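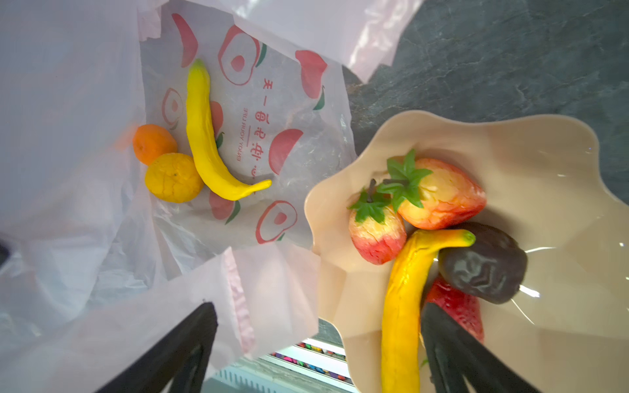
Fruit, a bag, a bowl, and the two black fingers that have taken over my weekends.

I joined the robotics club at the community college in September because the pottery class was full. I want that on the record, as there is a version of this story going around in which I had a lifelong dream.

The club is called Mistell, after a motor that burned out before any of the current members were born, or so I was told. We meet in the evenings and on Sunday, which is when the real work gets done and also when the vending machine gets restocked, and I don't think those two facts are unrelated. Most of the others are nineteen. I am not. They are very polite about it and ask me questions about fax machines.

Our project this term is putting away the groceries. It sounded wonderful when Themba Adams pitched it. He stood up with a marker and said every person in the room hated unpacking shopping, and I looked down at my own shoes, because I had left a bag of onions on my kitchen floor for two days and felt seen. We voted. The other proposal was a line follower, and I think we were all a little tired of lines.

So, the task. Fruit is in a shopping bag. Fruit goes in the bowl. The gripper has two fingers, a camera down by the wrist, and whatever judgment we manage to put into it. You drive it by hand for a while, you record yourself driving, and then you train the thing on the recordings and find out what kind of teacher you are.

I am, apparently, a nervous one. The trained version hesitates over the bag exactly the way I do. It goes down a bit, stops, thinks better of it, goes down again. Themba's recordings are all swoop and confidence, and the first time we mixed his with mine the arm swooped down with great confidence and then lost its nerve just above the banana.

We use toy fruit. I argued for real fruit in week one and lost, and I was wrong, and I have had to say so in front of people. A toy banana can be dropped on the floor as often as you like. We have two of them, and one lives in the bag and one in the bowl at the start of most runs, so that the arm gets used to seeing fruit that is already where it belongs and learns to leave it alone. Early on it did not leave it alone. It would pick up the bowl banana with great tenderness and put it back in the bag. I have a teenager at home and recognized the approach.

The bowl is mine. It's beige with a wavy edge, and it used to hold keys. I brought it in when the flat plate we'd been using kept letting the oranges roll away, and now it has gone through so many training runs that I can't have it back until the term ends. The shiny inside catches the light in a way that Dorin Bogdan, who handles our camera settings, takes personally.

But the fruit and the bowl are easy. The bag is the enemy. It's thin pink see-through plastic and it has no fixed shape at all. Nudge it and it's a different bag. It flops over the opening, it folds up in front of the camera, it clings to things. Then there's a second bag inside the first, a fruit shop one with apples printed all over it and ENJOY FRUIT in red, which we all took as an instruction. That inner one was Dorin's idea. He said that if we were going to solve bags we should solve a hard bag, and he happened to have a drawer full of them.

The printed apples were a disaster, by the way. For an entire evening the arm had no interest in the tangerine sitting right there in three dimensions. It wanted the apples on the plastic. It would line itself up beautifully, close its fingers on a pinch of bag, and lift, and everything would come up together in one heap. Technically the fruit had been moved. Themba wrote "partial success?" on the whiteboard and somebody rubbed out everything but the question mark.

We are now at 1,102 recordings. The target on the whiteboard was 1,000, and when we reached it we had a small celebration with crackers and then found out a batch of them had been saved with the lights off. I'd rather not say who was on lights.

Last session's score was 8 out of 10 on the tangerine, which is the best any of us has seen it do. The yellow banana is still a coin toss. It's long and curved, and the arm likes to grab it near one end, so it swings, and the swinging upsets the bag, and then you have a new bag to deal with. The orange next to it gets carried along for the ride sometimes. Our rule is that accidental oranges don't count.

What I like, and I didn't expect to, is the dull part. You sit there with the controls and move an orange from a bag to a bowl, and you put it back, and you do it again. My phone stays in my coat. I have learned how I pick things up, after a lifetime of doing it with no supervision whatsoever. I squeeze too hard. I also approach from the left every time, and Dorin has asked me to please approach from somewhere else, as the arm is starting to believe the right side doesn't exist.

We show the project at the end of term, in the hallway outside the library. Themba wants to use a bag none of us has ever trained on, brought by a member of the audience. I would like to use the exact same bag, taped down. We're voting on it Sunday, and I'm bringing the good crackers.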